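A visit to the Aubert works open day

The Aubert works at Budbridge opens its doors to the public once a year, and this year it fell on 1st June. I had meant to go before and never managed it. The site has been making and repairing theatre costumes for longer than most people in the town can remember, and it still takes in work from touring companies, opera houses and a fair number of school drama departments.

Getting there

The works is a short walk uphill from the station. There is parking in the yard behind the dye house, but it was full when I passed and cars were being sent to the field by the canal. Entry was £5, paid at a hut by the gate, and that included a printed map and a cup of tea in the canteen. Tours left every 20 minutes. I joined one led by Sandrine Joly, who runs the cutting room and has a clear voice, which helps in a building with that much machinery going.

The cutting room

We began on the first floor. The cutting tables are very long and set under north-facing windows, and the patterns hang from rails at the far end on brown card. Some of them go back several decades. Sandrine took down a bodice pattern that had been altered in three different inks and explained that they never throw one away, only add to it. A director will often ask for "the same as last time", and last time might have been a tour before she joined.

Cutting is mostly done by hand with shears. They have an electric knife for linings and for crowd costumes, where the same soldier's coat might be needed in a dozen sizes. For velvet they use shears only, and everything is cut with the pile running the same way. We were allowed to feel the difference on two offcuts.

Dyeing and breaking down

The dye house is on the ground floor and is hot and noisy. Florian Texier was on duty and showed us the sample books, with a square of cloth pasted next to each recipe. The firm holds 900 recipes and the greys take up more pages than any other colour. Stage lighting changes grey a great deal, he said, and a coat that looks right in the workroom can turn green under the lamps.

Next to it is the breaking-down room, where new costumes are made to look old. I had not known this was a separate trade. They use cheese graters, wire brushes, sandpaper, diluted paint and a good deal of tea. Cuffs, pockets and knees are done first. A beggar's cloak for a production called Vurnumeck had been in there for a week and still had to go back for more work on the hem.

The hire store

This was the part I had come for. The hire store fills the old weaving shed and is arranged by period, then by size. There are 564 men's tailcoats alone, all labelled inside the collar with chest, waist and the name of the first performer to wear it. Cauã Portela looks after the stock and answered questions for far longer than his allotted time.

He talked mostly about storage. Heavy beaded dresses are kept flat in boxes, as the weight pulls the shoulders out if they are hung. Knitwear is folded. Coats and jackets go on broad hangers and lighter shirts and blouses on plain ones. Everything coming back from hire is aired and checked for moth before it is allowed near the rails, and in February the whole shed is closed for a deep clean.

Someone asked about costumes that come back damaged. Cauã said the usual trouble is make-up on collars, and that most of it can be dealt with if the hirer does not try to clean it first.
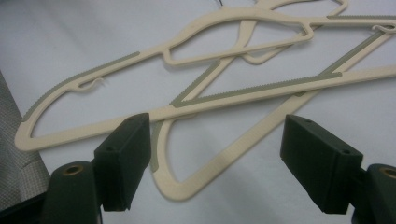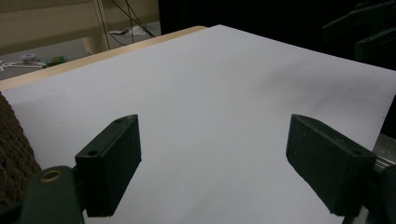
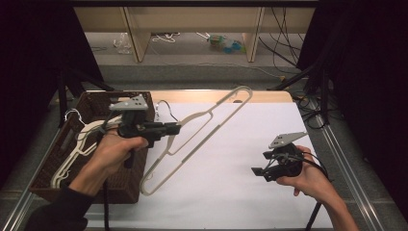
An off-white plastic hanger on the white tabletop, with more in the wicker basket.
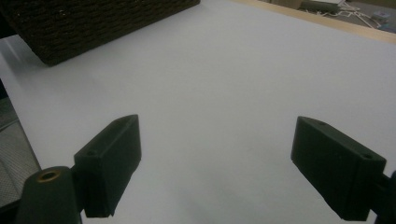 Canteen and shop

Tea was served from two urns and the fruit cake was good, though it had gone by mid-afternoon. The shop was a trestle table selling offcuts, odd buttons by the scoop and bundles of trimmings. I bought some navy wool and a bag of brass buttons. Card payments were not working for part of the day, so take cash.

There was a short talk in the canteen by Gaëtan Leblanc on wigs and hats. It was interesting but hard to hear from the back, and the slides were pale with the blinds up. He is giving it again in the library later in the year.

Practical notes

The ground floor and the hire store are level. The cutting room is up a steep stair with no lift – ask at the gate, as they were bringing patterns down for people who could not manage it. Photography is allowed except in the fitting rooms. The tour took a little under two hours including questions, and there is nowhere to sit until you reach the canteen. Dogs are not admitted. Next year's date will go up on the board by the gate once it has been settled.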